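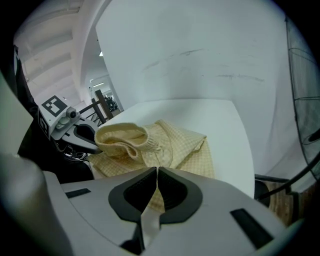 Wednesday, July 24, 2019

Hem tests, second week. Notes by me, corrections by Shahab where I mark it.

Started at the bench before the others because the iron takes a long time to heat and I wanted the first strips pressed by nine. The plan from Monday is unchanged: same cotton, three hem types (double fold, rolled, bound), two threads, and the question is which one stays flat after washing. The customer is the Oddale guesthouse, they want napkins and table runners, and they complained that the last ones curl at the hem like a dried leaf. I have seen one of these and the complaint is fair.

Cotton is the unbleached from Halik, the heavier one. Please do not mix it with the old roll under the window. They look almost the same in the evening light and I have already made this mistake one time, in the first week, and lost a full day of strips. I put a safety pin with red thread in the end of the good roll.

Cutting. All strips cut along the grain this time, by pulling one thread and cutting in the line it leaves. It is slow. With the rotary cutter I was much faster, but when I checked the strips of last week against the set square more than half were going off the grain, a little at the start and a lot at the end. So maybe a part of the curling which we blamed on the hem was only my cutting. I do not know how big a part. I have crossed out the results on the pages before this one but left them readable.

Strip length 700 mm for everything. Shahab wanted also full-size runners, and I agree it would be more true to the real use, but there is not enough cloth for both and the next delivery is not confirmed.

Sewing. Double fold went well. The machine likes it. Stitch length 3, tension as it was. The corners are thick, and on two of them the foot climbed up and the stitches became very small before it came down again on the other side. I put a folded piece of card behind the foot to make it level and after this it was fine. I should have remembered this from the aprons.

Rolled hem by the rolling foot: not good. The heavy cotton does not want to go in the scroll, it goes in for a hand's length and then one side jumps out. I tried to wet the edge with starch, dry it with the iron and then feed it. Better, but still I had to stop and go back many times, and every place where I stopped has a small lump. Rolled by hand it is beautiful, and no guesthouse will pay for it. I made one strip by hand anyway for comparison, it took me until the tea.

Bound hem: the binding is cut on the bias from the same cotton. I joined the pieces with diagonal seams and pressed them open. Attached from the wrong side, folded over, stitched from the right side. Here the difficulty is that the binding stretches under the foot and the strip does not, so at the end of the strip the binding is longer than it should be and there is a twist. Shahab says to pin less and hold less, and let the machine take it. I did the next one in his way and the twist was smaller. (Shahab: it is the presser foot pressure. Turn it down first, then talk about pins.)

Turned down the presser foot pressure. He is right.

Thread. The polyester is what we always use. The cotton thread is from Mollel, one cone of 1000 m, and it is my idea that if thread and cloth shrink together the hem will stay quiet. It breaks more than the polyester. I changed the needle for a bigger one and lowered the upper tension by one number, then it broke only on the thick corners. There is also more dust from it in the bobbin case, so it must be brushed out more often. Put this in the price if we choose it.

Washing. The first batch went in at noon, the strips of all three hems together in a net bag, with towels to fill the drum. 30 minutes, warm, the normal powder. Then dried flat on the rack, not hanging. Last week we hung them and the weight of the water pulled everything straight, so the result looked nicer than it will be in the guesthouse, where I am sure they use a dryer. Second batch goes in the dryer tomorrow to have both.

First look, while still damp, so do not trust it too much:
Double fold, polyester: waves along the stitching, the edge turning up at the corners.
Double fold, cotton thread: flatter. Some puckers near the place where the thread broke and I started again.
Rolled by foot: turns like a rope. I would stop with this one.
Rolled by hand: flat, soft, very nice.
Bound, polyester: flat in the middle, twist at one end.
Bound, cotton thread: not washed yet, I ran out of afternoon.

For measuring the curl I was using the ruler and my eye, and Shahab and I did not agree on the same strip, so this must be changed. His proposal is to lay the strip on the glass table without pressing and measure the highest point from the glass with the depth gauge. I think this is good, but we must say always how long the strip has rested before we measure. I suggest one night. The old numbers can not be compared with the new ones.

Stoneo called about the runners in the gray linen. They ask if we can do the same hem on linen as on cotton. I said we are still testing and I will not promise. They need 3000 mm long runners, so any small fault in the feeding will become a big fault at the far end. Linen was never so nice to me in the machine. I asked them for a piece to try, and they will send it with the driver.

Things to do:
Sew two more of bound with cotton thread, low foot pressure, and wash them alone.
Dryer batch, all types except rolled by foot.
Measure the rack-dried strips in the morning before somebody moves them. Note on the rack is written, I hope big enough.
Order needles, the larger size. There are two left in the box and one of them I do not like.
Ask Halik if the cloth is washed before they sell it. If it is not, we should wash the whole length before cutting and begin again, and I would prefer to know it now.

Shahab takes the iron home to change the cord. He brings it back on Friday, until then use the small one, and empty the water after.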